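Irov black table cover
Section 3. Laying the cover and daily care
Dissanayake, edition October 2024

The cover is dark and has a light gloss, so it shows water drops and dust more quickly than a white table does. It is normal and does not mean the surface is damaged. Please read this section one time before you lay the cover.

3.1 Laying the cover

1. Clear the table and wipe it with a damp cloth. Let it dry completely.
2. Unroll the cover with the glossy side up. If the edges still rise, turn the roll the other way for 15 minutes and try again.
3. Put the cover so that a strip of the table stays free at the back. Cables that come from behind should hang down without being pressed under the cover.
4. Smooth it with the flat hand, from the middle to the sides.

Note: A desk lamp should stand at least 60 cm from the cover. A lamp or a window on one side makes a bright spot on the gloss. If this spot disturbs your eyes, turn the cover or move your chair a little.

3.2 Cups and mugs

5. Steel mugs, also those with a painted outside, may stand directly on the cover when the drink is warm. For a drink that has just been boiled, use a coaster.
6. Lift the mug when you want to move it. A steel bottom that is pushed over small grains of dust can leave fine lines.
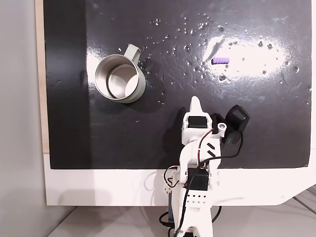

7. Take away drops with a soft dry cloth as soon as it is convenient. Dried drops leave pale rings – these go off with a cloth and a little clean water.
8. For dust, use a dry microfiber cloth first and only after that a damp one. In the opposite order you make gray streaks.

CAUTION: Do not use alcohol, glass cleaner or the rough side of a sponge. The gloss will become cloudy and we cannot repair it.

3.3 Small soft things

9. Foam pieces, erasers and soft toys should not stay on the cover overnight. Some of them, mostly the strongly colored ones, can give color to the surface.
10. If a colored mark is already there, put one drop of dish soap on a damp cloth and rub in small circles. Wait, then repeat. Old marks can need several days.

3.4 Once a month

11. Take everything off, lift the cover and clean under it. Sand collects there, mostly near the front edge where the arms rest.
12. Turn the cover half around before you lay it back, so the same place is not always used.

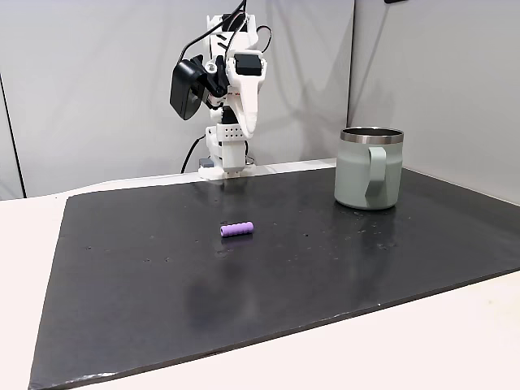 Kumudini Jayawardena wrote to us in July that step 12 did not help her very much, as her mug simply found its way to the fresh side too, and she now lays a cork coaster and wipes every evening. She asks also if the cover may be washed in the bathtub. Yes, it may, with lukewarm water and without folding. Dry it flat, never over a radiator.

13. After washing, wait until both sides are dry before you lay the cover again. Water that stays between cover and table can leave a mark on the table.

For storage of the cover, see section 4.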